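Two Tables and a Shelf of Toys: Talking Housework with Retno Simanjuntak

By Bayu Pillai

Retno Simanjuntak bought her two tables as a pair, and she has never been tempted to split them up. They have the same marble pattern in pink, orange and white, and the same thin red edge. She has eaten at them, ironed on them and sorted a great many bowls on them.

"People tell me to get one big table," she says. "But two tables you can pull apart. You can sweep between them. If I want to put the forks on one and work on the other, I can do that."

I went to see her because of a talk she gave in November to a small group at Nindwood, where she teaches an evening class on keeping house in a small space. The talk was called "Where Does It Go?" and it was mostly about tableware. I had expected tips on storage boxes. She spent most of the time on how to clear a table.

Her method is simple enough. Everything comes out and goes on the table. Steel goes with steel, glass with glass, plastic with plastic. Bowls go inside bowls if they match. Anything that has nothing to do with eating leaves the table before any of the rest is put away.

"The charger is always the first thing I look for," she says. "A cable on the table gets food on it, then it stops working, then you buy another one. Move the cable. Then do the plates."

She prefers steel for daily use and has done so since she was first married. The bowls she likes are shallow, with a rolled rim you can get your fingers under. She doesn't mind when the inside of one goes dull.

"It still holds rice," she says. "My sister scrubs hers until they shine. I use mine."

Glass is another matter. She keeps very little of it and handles it on its own, after the steel is out of the way. Her rule is that a glass container should never share a stack with anything, and that it should be lifted with both hands. She broke a good one some years ago by setting a steel plate inside it, and she can still tell you what she paid.

"One hundred and sixty-one," she says. "I wrote it in the book. It was from Goh, the old shop, before they moved. I was so angry I didn't buy glass again for two years."

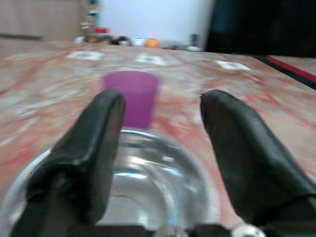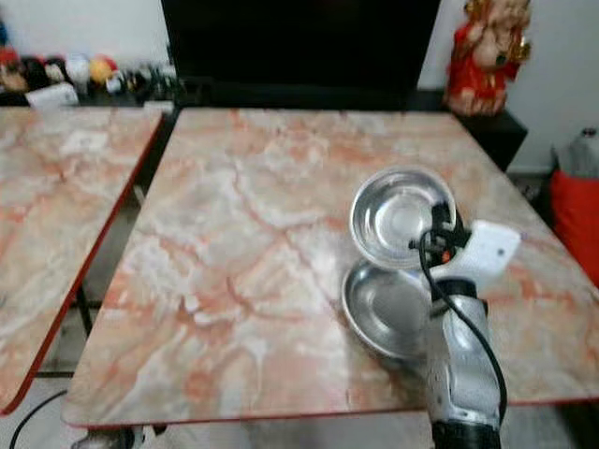
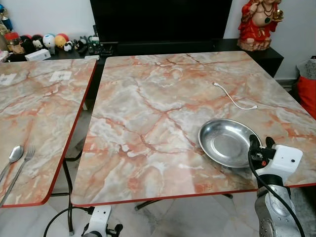
The marble-patterned tabletop, with tableware on it in all three views.

The pattern on the tables comes up a lot when she talks, and she has opinions about it. Her former neighbor, Takumi Onishi, told her it was too busy and that he could never find anything on it. She agrees with him up to a point. A clear glass thing is hard to see against all those veins, she says, and this is part of why she likes a bright plastic cup for water.

"Purple, red, I don't care," she says. "You see it. You don't knock it over with your elbow."

On the other hand, the pattern hides scratches, and the surface wipes down easily. She uses a damp cloth and then a dry one. She tried a spray cleaner called Brandis for a time but gave it up over the smell. The red edging needs more attention than the top, in her view, and she runs a cloth along it with her thumb behind it every time she wipes the table.

I asked about the shelf, with its small toys, and the red and gold deity figurine near the television. Neither seemed to fit with what she tells her class about clearing things away.

"I teach about the table," she says. "I don't teach about the shelf. The shelf can be full. You don't eat from the shelf."

She dusts it with a dry paintbrush and puts each thing back where it was. The figurine she wipes with its own cloth, which isn't used for anything else. She feels strongly that a room should have things in it to look at, and she thinks some of the advice given to young couples is too strict. One of her students, Puspita Sembiring, threw out nearly 100 things in a single weekend and then called her, upset, asking how to get some of them back.

"I told her, start with the spoons next time," Retno says. "Nobody cries over spoons."

Her class runs to 14 people at most, which is as many as can stand at the tables. She has them sort a mixed pile, and she says the same arguments come up every term. Does a plate with a raised rim belong with the plates or the bowls? Do you lay the spoon and fork together, or keep all the spoons in one place?

On the second question she doesn't budge. A spoon and a fork are used together, so they are laid together, side by side, on the table that isn't being worked on. Zulkifli Lumenta, who shares the teaching with her, keeps his separated in a drawer tray.

"He has a drawer," she says. "I don't have a drawer there. When he comes to my class he does it my way — and then he goes home and does what he likes."

She will be teaching again next term and hopes to add a session on pots, if she can find somewhere to put them all.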